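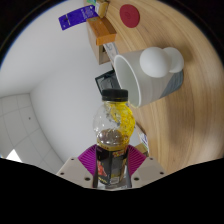
Gallery: containers and tableware, Wendbridge kitchen store

Clear plastic bottle, black screw cap, with a white ceramic cup on its side. The liquid is yellow with small bubbles, and darker amber just above the label, under a line of froth. Label mostly black with red and yellow graphics. Sorted under "bottles, part full".

About this page

The gallery covers the contents of the kitchen store at Wendbridge, cleared and re-shelved between 01/07/2026 and the end of August. Entries were written by Fares Sleiman from the shelf list. The full list runs to 3929 lines and is held in the Pamier office; only a small part of it is shown on the web. Spellings follow the list, including the older ones.

How entries are sorted

Bottles are entered by closure first (screw, flip, cork, pump), then by body material, then by contents. Colour of contents is recorded as found. Where a label is printed in more than one colour, the ground colour is given first.

Cups and mugs are entered by body, then glaze, then any band or mark near the base. A cup lying on its side is entered the same way as one standing. The cup shown with the bottle has an off-white glaze, a thin rim and a darker grey band on the right side of the base area.

Small items without a known use go under "loose pieces" until matched. The white knob-shaped piece resting against the cup, made of two joined rounded forms, is listed there.

Shelf references

Bottles, part full: bay 4, lower shelf.
Cups, white and off-white: bay 20.
Loose pieces: tray 31, next to the Usmani jars.

Bay numbers changed when the Grurnberg racking went in. Older printed lists show the previous numbers and should be read with the conversion sheet, which is kept inside the door of the store.

Corrections to entries can be left at the Pamier office. Please quote the bay or tray number and the wording of the entry as it stands.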